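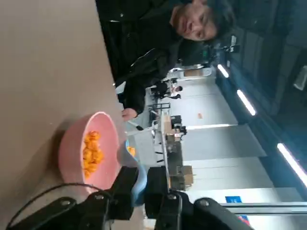
Vue poignet, bol rose et bol bleu, tâche de transfert.

Bonjour à tous,

Je reprends le fil sur l'ajout de la caméra de poignet.

Le 2022-09-11, Esben Baldursdóttir a écrit :
> Avec la vue de tête seule, la politique Rolano réussit
> 6 transferts sur 12. Les échecs viennent presque tous
> de la descente dans le bol. Est-ce que la vue poignet
> change quelque chose ?

Oui. Mêmes poids de départ, 48 démonstrations, même nombre de pas : on passe à 8 sur 12. Le gain est tout entier dans la phase de saisie. L'approche ne bouge pas — elle se règle sur la vue de tête, où le bol rose reste bien dégagé à droite du support à tasse.

Je n'ai pas masqué l'arrière-plan côté poignet. On y voit les établis et les gens, et je ne sais pas encore ce que le réseau en fait. L'essai avec recadrage aléatoire tourne sur Dellbridge.

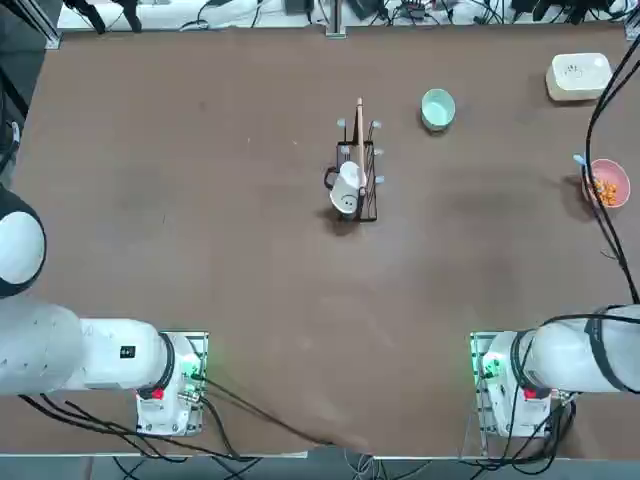
Despina Pîrvu objecte que 12 essais ne suffisent pas pour séparer 6 de 8, et qu'il faudrait changer la position des bols entre les séries avant de parler de gain. Je suis d'accord sur les deux points. Je relance donc une série de 48 essais par condition, positions tirées au sort, et j'envoie le tableau ici.

Les scripts d'évaluation sont dans le dépôt, branche poignet.

Liviu Avram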